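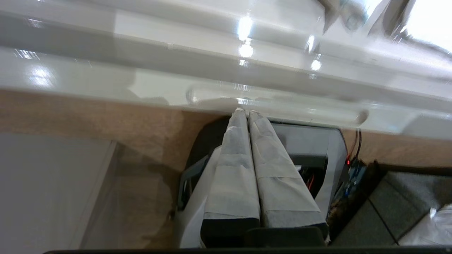

Workshop tips – living with the arm

Quick ones from the Hitcombe bench, typed between jobs. Updated April 16, 2020.

Glossy white parts. Clean them before the arm gets near. Soft cloth, drop of dish soap, dry cloth after. Paper towel leaves hairlines and you'll see every one under the ceiling lights.

Wrap the fingers. Bare tips mark lacquer. White paper or thin cloth, folded flat, overlap on the outside. Check the wrap at each break, swap it if it looks tired. We went thru 61 wraps in July, which sounds bad until you price a scratched panel.

Glare. Shiny fronts bounce the overheads straight back at the wrist camera. Turn off the row above the bench, or tilt the part a little. Try tilting first – the people at the next bench like their light.

Wires. Look at them before you start. Anything hanging near the wood edge gets tucked and taped. Not tight, the wrist still has to turn.

Floor. Bags, offcuts, string – up off the tile. You used to kick it aside without thinking. Now you're standing back watching and somebody else trips.

Hands. Job's different, no point pretending. Less lifting, more looking. Zender line logged 484 panels last month and my shoulders are fine, but my eyes are shot by lunch. Trade places every 2 hours. Nuchit does it by the clock, we just yell.

Keep doing a few by hand every shift. New people need to know what a good edge feels like or they wont catch a bad one on the screen.

Stop button. Know where it is. Nothing gets stacked in front of it, coffee included.

Spare tape is in the Gririren drawer, bottom left. Put the roll back.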